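Washing foam toys needs little more than a bowl, some mild soap and time to dry. The method below suits play mats, bath letters and sorting boards. Check the maker's label first, as a few foams should only be wiped.

## What you need

- A washing-up bowl
- Mild washing-up liquid
- A soft toothbrush
- 2 old towels

## Wash the flat pieces

Shake off any crumbs outdoors. Fill the bowl with 5 litres of lukewarm water and add a small squirt of liquid. Dip a cloth, wring it out and wipe both faces. Use the toothbrush inside any holes, working from the top and then from the back. 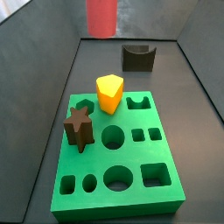 *Green foam board with shaped holes, and a star block.*

Rinse with a clean cloth. Do not twist or fold foam to get water out, as it can tear along the thin parts. Press it between the towels instead.

## Wash the small pieces

Put loose parts in a net bag and swish them through the water for a minute. Tubes and cups need the brush inside as well. Stand them on end on a rack so that they drain. 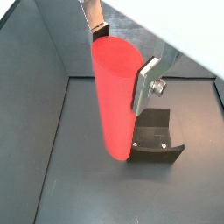
*Red tube, open end up.*

If a smell remains, mix 500 ml of water with a spoonful of white vinegar, wipe it on, and rinse again after ten minutes.

## Dry and store 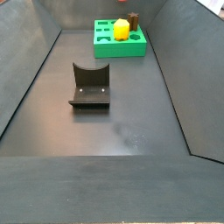 Drying takes longer than washing, often overnight for thick foam. Keep it away from radiators and strong sun. Once it is dry, choose a box with a flat floor and no lid, so that air can get in. A shallow grey one with the green sorter at the far end leaves plenty of floor for the other pieces. Wipe the box out every April or so.

Dzintra Adomaitis, June 22, 2021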